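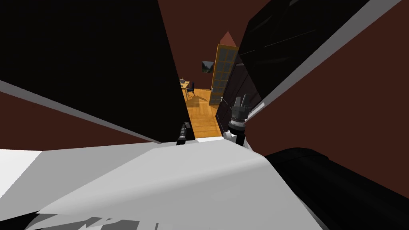

Elis Pumphrey writes that the two-arm planner in Vikuvura stopped stalling on close approaches once the pair distance check was moved out of the sampler and into the trajectory pass. That change is now the default, and it applies to every two-arm model loaded in the simulator.

## Vikuvura Planner, two-arm edition

Vikuvura plans motion for 2 arms that share a workspace. It reads a robot model and a scene file, and returns a timed joint path for each arm. Simulated rooms, furniture included, are handled as ordinary collision geometry.

**What it does**

- Checks link against link, gripper against gripper, and both against the scene
- Replans one arm while the other holds or continues its path
- Exports paths to the Ekinci controller format or to plain CSV
- Logs each rejected path with the pair of bodies that caused the rejection

**Specifications**

| Item | Value |
|---|---|
| Arms per planning group | 2 |
| Replanning rate | 20 Hz |
| Collision bodies per scene, maximum | 1,585 |
| Single-seat license | $2,499 |

Scenes over the body limit load with a warning, and the extra bodies are ignored. Merge static furniture into one body before import if this happens.

**Setup notes**

Set `pair_margin` before the first run. It has no default value. Wrist-mounted tools must be listed under `attached`, or the planner treats them as scene objects and reports a collision at the start pose.

Licenses and support are handled by Ollcombe. Plallbridge scene files need the converter, a separate download.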